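I moved into the dorm at Skemley with two suitcases and a rice cooker, which I then found out wasn't allowed. My roommate, Zuzanna Szulc, had already been there for three days and had taken the bed by the window. We didn't talk much the first week.

What got us talking was sleep. She had an 8 am lab and I worked closing shifts at the campus cafe, so I came in past midnight and she got up at six. By October we were both tired and a little rude to each other. Our RA, Celina Kołodziej, had us fill out the roommate agreement again, properly this time. It's 18 questions long and I had checked "no preference" on nearly all of them.

The second time I wrote real answers. No overhead light after eleven. Phone alarms get one snooze. Guests leave by ten unless we both say yes — that one took the longest, and we ended up adding an exception for her sister. 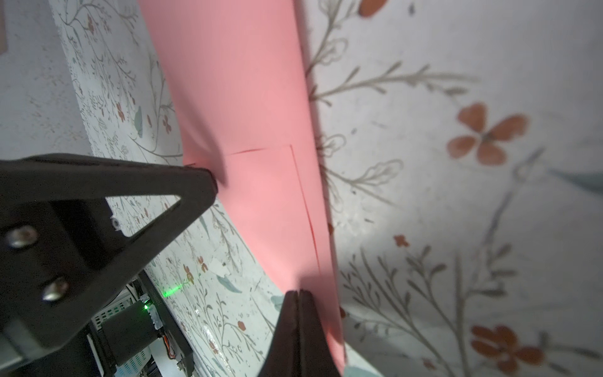

It didn't fix everything. I still forgot about the light, and she still left wet towels on my chair. But I could bring it up without it turning into a fight, and so could she. We signed up to room together again in Wysocka Hall for next year.

If your school gives you one of those forms, fill it out after a few weeks, even if you already did one on move-in day. I had no idea in August what would bother me.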